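Section 8: Checking a lease abstract before you rely on it

Grorkness reads an office lease and fills in a one-page abstract: rent, term, floor area, break dates, service charge cap. It does this quickly. Whether it does it correctly is for you to find out, and this section assumes you would like to know before the tenant's solicitor does.

Before you start

Have the signed lease open, with every side letter and deed of variation. A draft will not do, even if the agent swears nothing changed.

1. Open the building record and choose Leases, then Abstract.

2. Compare the floor area with the lease plan. Grorkness takes the first figure it meets, and in many leases that comes from the marketing particulars pasted into a schedule.

3. Check whether the area is net or gross. The label on the abstract is a default setting. It has not been read from anything.

Caution: Do not press Accept All at this stage. It marks all 52 fields as checked, including the blank ones, and there is no undo.
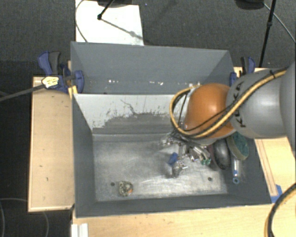
4. Go to Dates. Enter the break date by hand, even where one is already shown. Older leases often say "the fifth anniversary of the term", and the term may have begun months before anyone moved in.

5. Set the notice period for the break. If you leave it empty, the reminder goes out on the break date itself – a fat lot of use to anybody.

6. Open Rent and look for a rent-free period. The supplier says these are found automatically. In our Jotthorpe building, 19 leases had one and the abstract missed it wherever the wording sat in a side letter.

7. Save, then print the abstract and initial it.

Note: The confidence score beside each field shows how clearly the text was scanned. A badly drafted clause can still score very well.

Note: Users moving from Simiyu will find that imported service charge caps arrive as plain text. They look right on screen but are left out of the yearly budget until you retype them as numbers.

If the abstract and the lease disagree, follow the lease. Record the difference under Queries and leave the field unlocked until it has been settled.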